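Open Day in Skernusbridge Shows Robots Learning to Open Doors

9 August 2026
By Aranka Csizmadia

The robotics company Korex opened its office in Skernusbridge to the public this weekend, and 338 people came to see how a robot is taught to move through a home. Most of the program took place in simulation, on two large screens in the main hall.

Visitors followed a two-armed robot through a set of computer-made rooms, seen from the robot's own point of view. The staff chose a yellow door with a short brass-colored handle to explain the first task. For a person this is a very simple thing, but the robot must decide where to stand, which arm to use and how far to open its fingers.

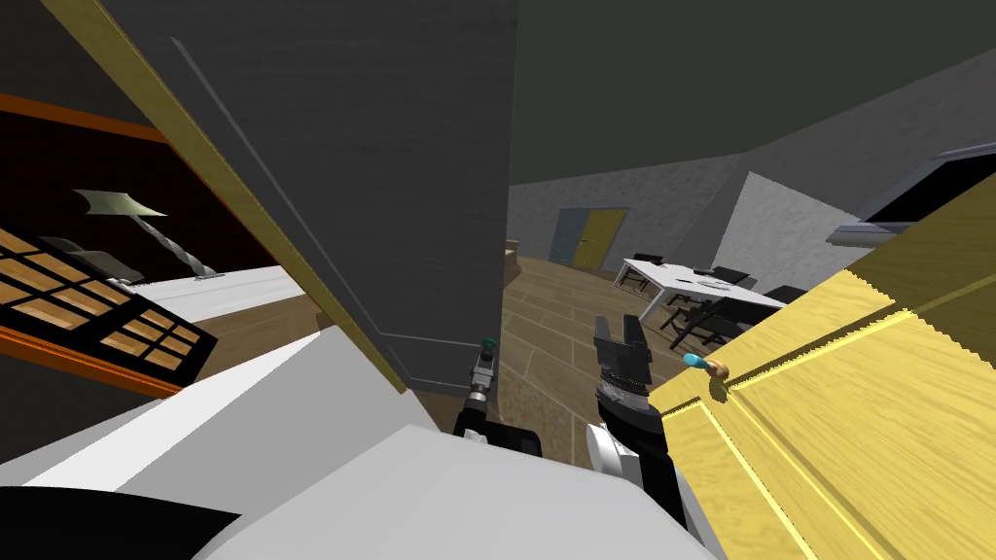
The company has worked on its training program, called Somon, since April of last year. It contains 23 different rooms at the moment, and eight more are in preparation. "In the simulation we can repeat one movement all night, and no furniture is broken," said one of the engineers, and the children in the first row laughed.

Questions from the public were mostly practical. One man wanted to know if the robot could help his mother, who lives alone — the answer was that this will still take some years. Others asked about the price, but the company did not want to give a number.

In the afternoon the group moved to close work, where the view comes from just behind the gripper. Here even a flat green surface with a yellow border is difficult, the engineers explained, when the fingers are already so near to it.

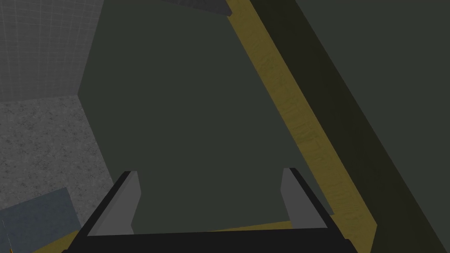
Next visit

A second open day is planned together with Negri, the partner company for the software. Places are free of charge, but registration is necessary.

Last updated: 9:23

Contact the newsroom | Copyright Skernusbridge News | Back to top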